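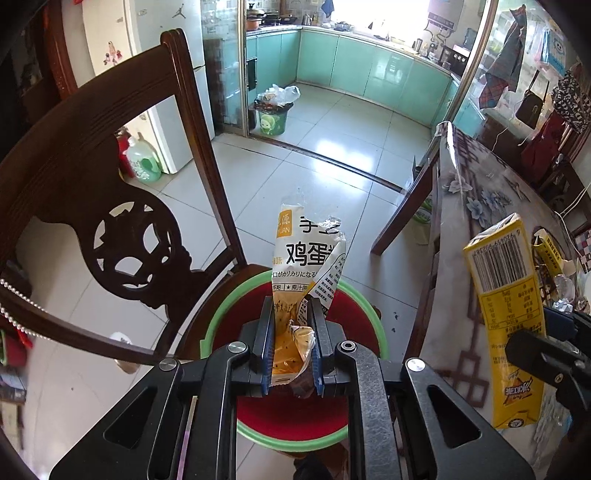
The question of where household waste should be collected receives less attention than it deserves. Most published advice assumes a single large bin beneath the kitchen sink. In the view of this writer, the assumption is mistaken. Waste is produced where people sit and eat, and a small open container within reach of the table serves a home better than a large one behind a cupboard door.

The residents' association at Corkmont reached a similar position in March, after 6 weeks in which 131 households kept a record of their snack wrappers. Merja Heinonen, who drafted the association's guidance, recommends a container light enough to be carried to the main bin every evening. It may stand on the floor or, where floors are washed daily, on a spare chair.

Gijs Declercq has objected that an open container in a dining area is unsightly. The objection is fair – but a torn wrapper left on the table until Friday is no improvement. Food packaging retains crumbs and oil, and it should leave the room on the day it is opened.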